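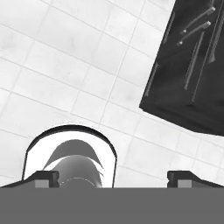

Simulated gripper view from Plelden 6, with a white, dark-rimmed object between the fingers.

Dullthorpe releases Plelden 6, a grasp planner you can try before the robot ever moves

GANDURPORT, November -- Hi, it's Aníbal Baptista, and I run the software side at Dullthorpe. I usually leave these announcements to people who write better than I do, but I've been living inside this release for so long that they let me have a go at it.

Plelden 6 is out today! If you've used earlier versions, you know the basic idea: you give it a robot, a gripper and a pile of things to pick up, and it works out how to reach them. What's new is that the planner and the simulator finally share one view of the world. In version 5 you'd plan in one window, export, open the other tool, find out your approach angle was silly, and start over (I did this a lot, and I wrote half of it).

Now you can sit behind the fingers while you plan. The wrist view renders in grayscale by default, and I've grown very fond of it -- you see the gripper body, both fingers and whatever is between them, and with no color around you pay much more attention to edges and gaps. Tile floors are in there too, with grout lines and a bit of mottling, and you can swap in your own surface if yours is nothing like ours.

The other big piece is Saludo, our new perception add-on. It takes the rendered wrist view and proposes grasps from that alone, without peeking at the simulator's list of where everything is. We trained it on curved shapes first, as those gave our old planner the most trouble. You can run it side by side with the geometric planner and see where the two disagree, and that's where I've found most of my own setup mistakes.

A few practical bits. Plelden 6 ships with 75 ready-made scenes, and you can queue up to 500 planning runs overnight and read the results over coffee. Project files from version 5 open directly. Version 4 files need the converter, which is in the tools folder. Custom gripper models now load from a single file, so please throw away that folder of scripts we made you keep.

Some things didn't make it. Soft objects are still rough, and Saludo doesn't handle two-arm setups yet. Both are on my desk for the next update.

Existing customers get the upgrade under their current license. New teams can try the whole package, Saludo included, on up to 25 seats during the trial period. To set one up, write to the Dullthorpe office in Gandurport and put "Plelden trial" in the subject line. Bug reports can come straight to me -- I read them all, usually before 6 in the morning.

Media contact: Aníbal Baptista, Dullthorpe, Gandurport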